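Home | Forums | New Posts | Members | Search

Selling at small craft fairs – are table fees worth it anymore?

corinne_k
I need to vent a little and then I need advice. I did two fairs this fall, the one in Trotmont and the one at the Skonthorpe grange hall. Skonthorpe charged me 81 dollars for a table and I sold 200 dollars' worth of scrunchies and headbands. Take out fabric, elastic, gas and lunch and I don't even want to do the math. Trotmont was cheaper but it was dead by noon. The animal prints sell, the solids come home with me every single time.
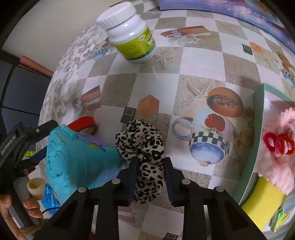 My sister says I should quit the fairs and just sell online, but I like talking to people! And half of my repeat customers found me at a table. So what do the rest of you do? Is there a number where you say no thanks?

troelsj
My rule is the fee can't be more than a tenth of what I sold there the year before. First year at any fair I treat as a gamble. 81 is steep for a grange hall unless they're running real ads. Did they?

corinne_k
One sign by the road and a post the night before – so no.

Rogelio DP
I'm going to disagree with Troels. A tenth is fine if you sell 60 dollar cutting boards like he does. With small stuff you'd never leave the house. I go up to a quarter and I count the people who order later. My best fair on paper was 842 dollars, and my worst one got me a shop that reorders every June.

troelsj
Sure, but you got lucky with the shop. I've handed out a shoebox full of cards and I can think of one order.

Rogelio DP
Then put a price list on the back of the card! I've told you this before.

shiela_m
Corinne, what are you charging each? If you're still at 2 dollars like last year, there's your problem, not the fee. Mine went up to 5 and I sold the same number. Also bring height. Flat tables look picked over, even when they're full. I prop up one of my mother's flower paintings at the back and people come over from across the room to look at it, then they stay and shop.
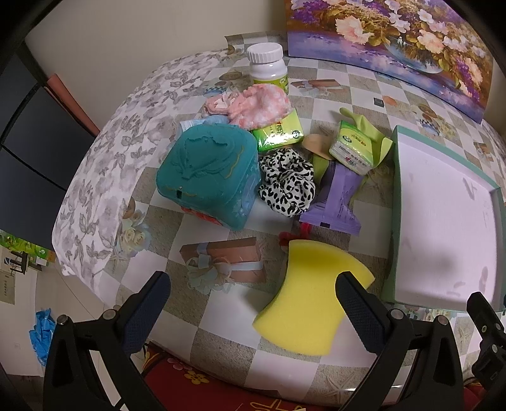

Checks, with the painting at the back

corinne_k
Oh I love the painting. And yes, still 2 dollars, don't yell at me. I guess I'm scared to raise it with the regulars.

fatos_h
Raise it. Regulars don't mind as much as you think. I'd skip the painting though, sorry Shiela. I tried something like that and spent all day telling people it wasn't for sale.

shiela_m
Ha, I get that too. I just hand them a headband while they're asking.

fatos_h
OK, fair enough. Has anybody done the Oditz winter market? They want the fee up front and no refunds if it snows.

Rogelio DP
Twice. Indoors, good crowd, terrible parking. Ask for a spot near the coffee.

Last post 2020-11-20

Contact us | Copyright Kravchuk Crafts Forum | Back to top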